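Satavthorpe Electronic Music Weekend
Progress report to the fund, 25th September

Thank you again for your patience over the winter, and for the kind words after our last report. It has been a busy stretch, and I'm pleased to say that most of what we promised you is either done or well on its way.

The August warm-up night at the Foleo Rooms went better than we'd dared hope. We sold 207 tickets, and 81 of those went to people who had never been to one of our shows before (we ask at checkout, and nearly everyone answers). The opening set ran long and the neighbours were very good about it, though we've since agreed to a firmer finish for the main weekend. The sound limiter you helped us hire behaved itself all evening, and we'd like to use the same one again.
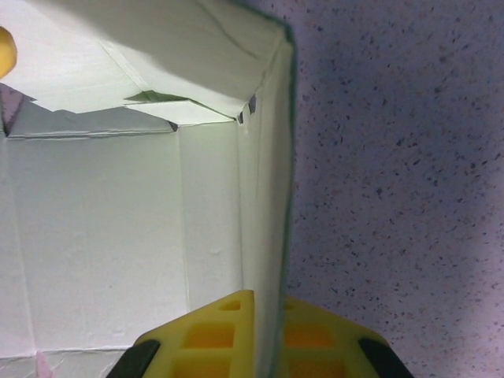 White cardboard box, open, with the top flap folded over.

On the program, Ultier have confirmed as our Saturday closers, and we are still talking with Beneš about a live modular set on the Sunday afternoon. Their fee is a little over what we'd put aside, so we may ask to shift some money across from printing, where the quote came in lower than expected. I'll write separately before we commit to anything.

The beginners' workshops have been a real joy. We planned 2 and ended up running 5, mostly on drum programming and basic mixing, and the younger ones have asked whether they could play a short slot before the doors get busy. We'd love to say yes, and are checking the licence conditions with council.

Still to come are the stage plan, the first aid booking and the final set times. The shuttle bus from the station remains unsettled, and we're waiting on a second quote.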